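Wallpapering the small room: notes from the second attempt

The first time I papered a room I was young, in love and in possession of a bucket. The paper stayed up until October. What follows is what I know now, most of it learned from the floor looking up at a strip that was coming down.

Start with the walls. Fill the holes, sand the filler, then run your palm over the lot with your eyes shut. Your hand will find every lump your eye forgave. Wash off the dust with sugar soap and leave it overnight. If the old paint is glossy, scuff it. If it's flaking, scrape it, swear, and scrape some more. A coat of size is dull to put on and you'll be glad of it when you're trying to slide a strip two millimetres to the left.

Buy all your rolls at once and check the batch numbers. Mine were all 571 except the last, which I noticed at nine in the evening with paste in my hair. The colour was close enough to pass in the shop and wrong enough to see from the hallway. It went behind the wardrobe, where it remains.

Now, pattern. Anything with birds, branches or flowers has a repeat, and the repeat is where your money goes. Look for the figure on the label and add it to the height of every drop before you work out how many rolls to buy. A plain paper forgives you. A bird with its head on one strip and its feet on the next, a finger's width lower, will look at you over breakfast for years. 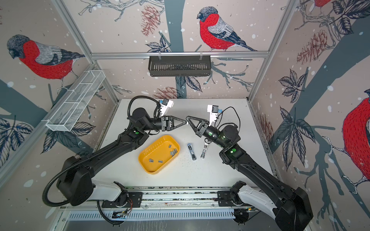
Hang the first strip to a plumb line, never to the corner of the room. No corner in my house is straight, and I've met the builder's other work. Work away from the window so the seams don't throw shadows, and finish somewhere dim, behind the door if you can manage it. The last join never matches. Put it where only the cat goes.

Paste: mix it thinner than you think for light papers and thicker for heavy ones, and stir until your arm complains. I've used Gadex powder for years and have no quarrel with it. The ready-mixed Gillov in the tub is easier and costs more, and the lid is an excellent palette for touch-ups. For paste-the-paper types, fold each strip paste to paste and let it rest as long as the label says. The label isn't being fussy. Paper grows when it's damp, and it would rather do its growing on the table than on your wall.

Smooth from the middle out with a soft brush. Small bubbles usually go by morning. Large ones want a needle prick and a bit of patience. Wipe the seams with a damp sponge while they're fresh – dried paste goes shiny, and always at eye level.

Around switches, turn the power off at the board first, then loosen the plate, cut an X in the paper and tuck the flaps behind. My neighbour Aparecida Lins cuts hers with nail scissors and gets a neater edge than I do with a knife that cost 11 dollars.

Change your blade far more often than seems decent. A dull one drags, and wet paper tears like a tissue. I go through 6 in a small room and keep the dead ones in an old jam jar with the lid taped down.

Keep the offcuts, the long ones rolled and labelled with the room. They'll do for patches, and the scraps make decent drawer liners.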